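Speaker notes – student project evening, 13 Aug 2019
Rizwan Kanagaratnam, for the Brarar robotics club

1. Opening (keep it short)

Thank the hosts. Say who I am: second year in the club, in charge of the task list for the Clidolitz project. I don't write the control code. Code questions go to Nanayakkara's group at the end.

The project in one sentence: we want a two-armed robot to learn to tidy a coffee counter from watching people do it.

Say why coffee. Everyone in the club knows what a tidy counter looks like, so we didn't have to teach the task to the people before we taught it to the machine. The parts are small, cheap and easy to put back.

2. How we collect the demonstrations

One person works, with a camera at head height looking down at the hands. Both hands stay in view as much as possible. Each run starts from the same layout and covers one short job. The one I'll talk about most is lids: clear lids and black lids share a clear tray, and each stack has to stand straight and clear of the other.
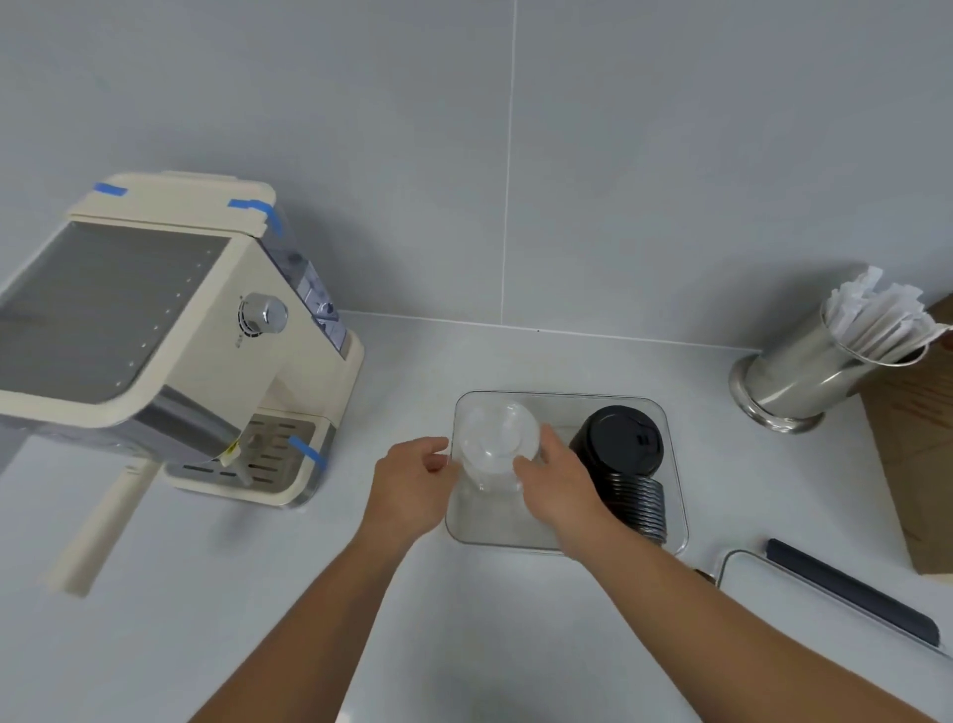 We wrote 31 jobs in the first version of the list. Too many. Half of them differed only in wording, and two people reading the same line would do different things. "Straighten the lids" was the worst. Does that mean touch both stacks? One hand or two? The line now says which stack, and says to use both hands.

Mention the target: 3000 runs by the end of September. We have 2000. Don't apologize for this, the slower runs were worth having.

Pause for questions if people look lost.

3. What makes lids hard

Clear plastic. Against a pale counter the edges almost vanish, and our first detector missed the clear stack in 176 test images. The black stack it found nearly every time. Gorkach, our labeling tool, lets us draw the outline by hand, so that is what we did – slow work, two evenings.

Height. A tall stack of nested lids leans if you push it from one side only. People bring a hand to each side without thinking. The arms have to be told, and they have to close at the same speed.

Forearms. In a head view the right arm often passes over other things on the counter. We used to throw those runs out. Now we keep them, as the robot's own arms will block its view in the same way. 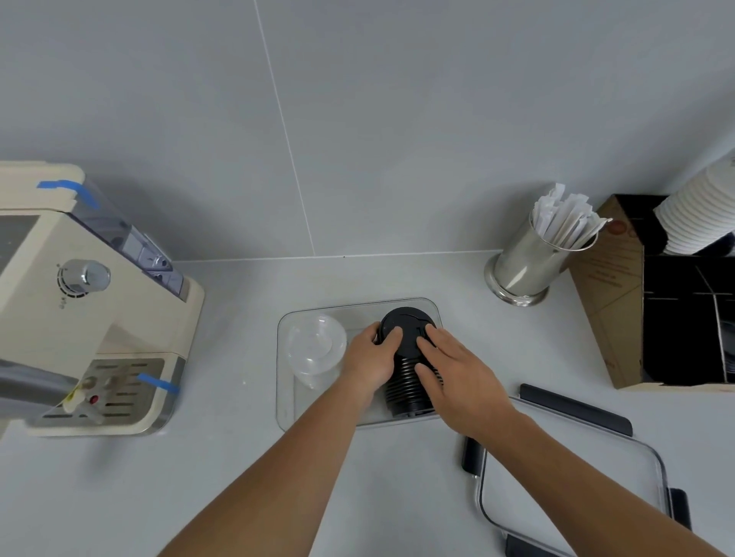
4. Where we are now

The arms can find the black stack and close on it. They can't yet square it up without lifting the bottom lid. Play the short clip here if the projector has sound, otherwise skip it.

Next on the list is the paper cups, then wiping.

5. Close

New members are welcome, no experience needed. Sign-up sheet is by the door. Leave five minutes for questions and hand the code ones to Nanayakkara's group.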